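About Lillby

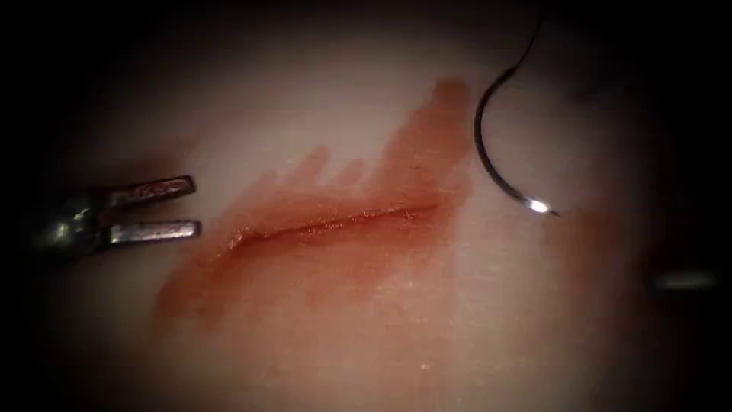
Suturing practice on a tissue pad, with a grasper, a curved needle and a short incision.

We help teaching hospitals, medical schools and small research labs plan for surgical robots. Mostly that means the money side: what to buy, when to buy it, what it will cost to keep running, and what can wait a year. It's a narrow line of work and we love it.

Lillby was started by Indira Kurian and Manikandan Warrier, who met while working on the same equipment request from opposite sides. Indira was running a simulation center and wanted a two-arm training system. Manikandan worked in hospital purchasing and kept sending her form back with questions in the margin. (She still has the form. It went back and forth so often that the staple gave out.) By the time the request was approved they had built a spreadsheet that other departments were asking to borrow, and that spreadsheet, much repaired, is still the first thing we open with every new client.

What we do

Most people come to us with a price for the robot and very little else. A robot needs a room, and the room needs power, floor space, storage and a door wide enough for the delivery crate. It needs instruments, which wear out and have to be replaced. It needs needles and thread, practice pads, cleaning supplies, a service contract, and paid hours for whoever teaches on it. We put all of that in one place and spread it over the years you expect to own the machine, so the second budget year looks as real as the first.

We sit in on the practice sessions too! You learn a lot about a budget by watching someone place stitches. How many pads does a resident go through in an afternoon? Can a pad be cut again on the other side, or is it done? Do learners need fresh needles each time? Those answers go straight into the supply lines, and they often move the total more than a discount on the main unit would.

Our planning work usually covers:

Needs review – who will train, how often, and on which tasks
Side-by-side comparison of new, refurbished and leased systems
Room and utilities checklist
Supply forecast for instruments, sutures and pads
Staffing and training hours
Replacement schedule and resale value
Help writing the request itself, in words a finance office can follow

We don't sell equipment and we don't take referral fees from anyone who does. Clients pay us a fixed fee, agreed before we start.

The Raptis worksheet

Raptis is the grown-up version of that first spreadsheet. It now has 50 cost lines, and yes, we argue over every one of them. Vignesh Pillai maintains it and is always glad to hear from people who have found something missing. Last year a lab manager wrote in about the cost of shipping instruments back for repair, and within the week it had its own line. You can ask for a blank copy even if you never hire us. Plenty of schools fill it out on their own and do just fine.

Who we are

Indira Kurian leads the needs reviews and visits every site in person. She likes to see the room before anyone talks about the machine.

Manikandan Warrier handles quotes, contracts and leases. He reads service agreements all the way through, footnotes included.

Jayanthi Thevar looks after training plans. She taught suturing skills for 20 years and can tell you why a lab that books its robot solid in the first month will want a quieter second one.

Vignesh Pillai keeps Raptis up to date and builds the forecasts.

Floarea Nistor runs the office and schedules our visits. If you call, you'll probably get her.

How a project goes

We start with a phone call, then a visit. A first draft of the plan reaches you 3 weeks after that, and we go over it together line by line. There are 2 rounds of changes included in the fee. If your budget request is due in June, please get in touch by the end of winter – spring fills up quickly, and a plan is much more fun to write when there's time to ask questions.

Our office is in the Wirnell Building, on the ground floor, open from 8:30 in the morning. Visitors are welcome, and there's usually coffee.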